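12/4/22

I run a small stationery shop, and every June my inbox fills up with people who want to sell me an audience. This year they've started early. The latest is an outfit called Totadov, which promises 227 new email subscribers in 70 days if I hand over my monthly ad budget and stop asking questions.

I did ask questions. Where do the subscribers come from? "Partner channels." Which partners? They'd have to get back to me – that was over a week ago.

I've been burnt before. Bika sold me a list of "local buyers" and I wrote to all of them. Eight replied, and four of those wanted to know how I'd got their address.
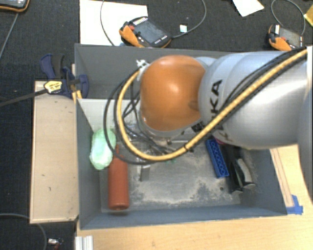
KUKA arm, orange joint and yellow cable, over a grey bin.

Then there's Boso, which does the whole thing with automatic messages that are meant to sound like me. I read the samples. They called my customers "valued partners" and signed off with a rocket. My customers buy envelopes.

A friend swears by Chiba, and maybe it works for her, but she also changed her prices and her window that same month, so I don't see how she can tell. I'm keeping the sign-up sheet by the till for now.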